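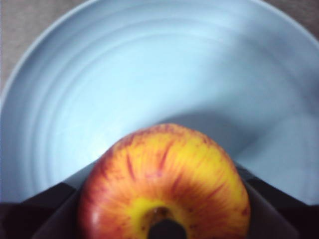

DAKOMDALE DISTRICT LIBRARY BOARD
Minutes of the Regular Meeting, January

Location: Community Room, Dakomdale Main Library
Call to order: 6:32 p.m.

1. Attendance
A quorum was present. Two members joined by telephone. The Library Director, the Branch Manager for Issahaku, and a representative of Hinow Mechanical also attended.

2. Approval of Agenda
The agenda was approved with one change. Item 7 (Meeting Room Policy) was moved ahead of the budget discussion at the request of the Chair.

3. Approval of Previous Minutes
The minutes of the December meeting were approved with a correction to item 5, where "fiscal year" should read "calendar year."

4. Public Comment
One resident asked that the Issahaku branch open earlier on school holidays. The Director replied that opening hours are set each spring and that the request would be added to the material for that review.

A second resident spoke against the removal of the newspaper rack near the front entrance. The Chair thanked the speaker and noted that the rack had been moved to the second floor while the entrance flooring is replaced. No decision has been made on its final location.

5. Director's Report
The Director reported 2,114 items checked out at the Issahaku branch in December, compared with 1,895 in December of the prior year. The increase was mainly in children's books and audiobooks. Circulation at the Main Library was nearly unchanged.

The new catalog system, supplied by Tornura, has been in use since November. Staff continue to report slow searches in the late afternoon. Tornura has acknowledged the problem and will send a written reply before the next meeting. The Board asked that the reply include a date by which the searches will be corrected.

The part-time cataloging position remains open. Interviews will be held this month.

6. Heating System, Main Library
The representative of Hinow Mechanical presented the results of the boiler inspection. The boiler is in fair condition and may be expected to serve for several more winters with regular care. Two valves on the lower level should be replaced before next heating season. The thermostat in the children's area reads higher than the true room temperature and has been adjusted once already.

A member asked whether the valves could be replaced while the building is open. The representative stated that the water would need to be shut off for most of one day and recommended that the work be done in summer.

Motion: To request a written quote from Hinow Mechanical for replacement of the two valves, and to obtain at least one other quote. Moved, seconded, and carried without opposition.

7. Meeting Room Policy
The Board reviewed the draft policy sent out before the meeting. Discussion covered the following points:

Local groups may reserve the Community Room up to 29 days in advance. One member felt this was too short for groups that print a yearly schedule. The draft was left as written, with a review after one year.

Groups that serve food must clean the kitchenette and return the tables to storage. The wording "in a reasonable state" was struck and replaced with "as found."

The room may not be used for the sale of goods, except for book sales held in support of the library.

Motion: To adopt the policy as amended, effective in March. Moved and seconded. Carried, with one member opposed.

8. Budget
The Director presented the second-quarter statement. Spending on books and other materials is slightly under plan. Spending on snow removal is over plan by $400, and the Director expects that figure to rise. The Board agreed that the difference may be covered from the grounds line, and that no transfer is needed at present.

Motion: To accept the statement as presented. Moved, seconded, and carried.

9. Old Business
Parking lot lighting: The light nearest the book return has been repaired. The remaining lights will be checked once the ground is clear.

Summer reading program: Deferred to the February meeting.

10. New Business
A member asked that the Board consider ending late fees on children's materials. The Director will prepare a short report on fees collected and on the practice of nearby districts.

11. Adjournment
The meeting was adjourned at 8:14 p.m. The February meeting will be held at the Issahaku branch at 6:30 p.m.

Respectfully submitted,
Recording Secretary, Dakomdale District Library Board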